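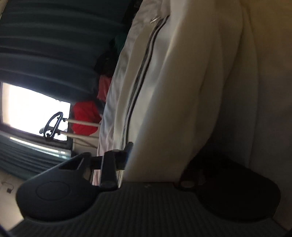

How does a robot learn to tidy a bedroom?

Hi! I'm Savita Negi, and my job is a bit odd. I pick up clothes all day so that robots can learn how to do it. My own bedroom at home is a mess, by the way, so please don't ask my mom about it.

Think about how you learned to tie your shoes. I bet a grown-up didn't hand you a long list of rules. Somebody showed you, and you watched, and then you tried it (and tried it, and tried it). A learning robot needs to be shown things too. The trouble is that it needs to be shown way more times than you do!

Each time we show it something, we call that an example. One example might be "pick up the shirt and put it on the bed." It starts when I reach out and it ends when I let go.

What I hold

I don't use my bare hands. I use a gripper, a tool with two fingers that open and close like a crab's claw. There's a camera on it, so it records what the fingers are doing from close up. Later on, a robot with fingers like mine can learn from those recordings. At Caltora, where I work, we call a set of recordings a "basket." My friend Archana Shakya and I filled 22 baskets in March. My arm was so tired!

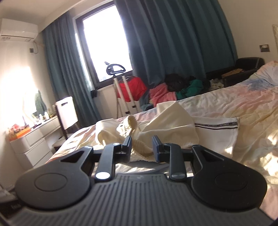

The gripper reaching for a bundle of cream fabric on the bed.

Why clothes are tricky

A toy block is always the same shape. You can turn it over or drop it and it's still a block. Now grab a sweater and drop it on the floor. Do it again. Did it land the same way? I've never had that happen, not once.

Cloth folds and twists and hides its own edges. A thick knit feels different from a smooth pillowcase. And if two things are lying in a heap, where does one stop and the other start? You can work that out pretty fast. A robot has to see lots and lots of heaps first.

So we mix things up on purpose. We try bright mornings and gloomy afternoons, things on hangers and things on beds. Yogesh Rastogi, who checks our recordings, likes the messy ones best. He keeps some of my mistakes too - if I miss a sleeve and go back for it, the robot can learn how to try again.

Try it yourself

Get 2 wooden spoons and a sock. Hold one spoon in each hand and pick up the sock 5 times, dropping it in a new spot each time. Did you have to change how you reached for it?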